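Do Zip-Top Bags Keep Bread Fresh Longer? A Test of Two Storage Claims
Leen Abu Hammour and Zeyu Shen 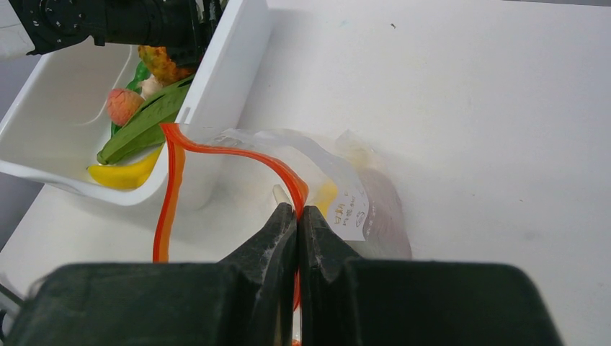 Figure 1. Clear plastic zip-top bag with an orange-red seal strip.

Introduction

Most bread advice online repeats the same two claims: a sealed bag beats a paper one, and the fridge ruins bread. We could not find many pages that said how anyone had checked. One blog post gave a result to the hour and did not mention what kind of bread it was. We wanted to see if the claims held up in an ordinary kitchen, and we did not expect a clear answer.

Method

We bought plain white loaves from the Prelley bakery in December and cut them into slices on the same morning. Slices went into zip-top bags or folded paper bags. Half of each group stayed on the counter and half went in the fridge. We ran the test for 6 days. Every evening we pressed a slice with a thumb, smelled it and wrote down a softness score. Zeyu scored first and Leen scored without looking at his sheet.

The kitchen was at 74 degrees when we started. We did not control it after that, and the heat goes down at night.

Results

Paper bag slices on the counter were hard by the second evening. We agreed on that one completely. Sealed slices on the counter stayed soft much longer, but they also grew the first mold, and by the end we would not have eaten any of them.

The fridge slices were harder to judge. Leen called the sealed ones "firm but fine" and Zeyu called them stale. Toasting made the difference very hard to taste, so "ruins" seems like a strong word to us.

Problems with our test

A thumb is a poor instrument. Our scores differed most in the middle of the week, when the answer mattered most. We also knew which bag each slice came out of, and we both already thought paper would lose. Opening the bags every evening let air in, and a family that opens a bag once a day may get a different result from one that opens it at every meal.

We used one kind of bread from one bakery. Sourdough or a packaged loaf could easily behave another way.

What we would change

Next time a third person should hand us the slices so we can't see the bags. We would weigh each slice too, as lost water shows up on a scale and does not depend on anyone's opinion. Separate bags for each evening would fix the air problem, though it would take a lot more bread.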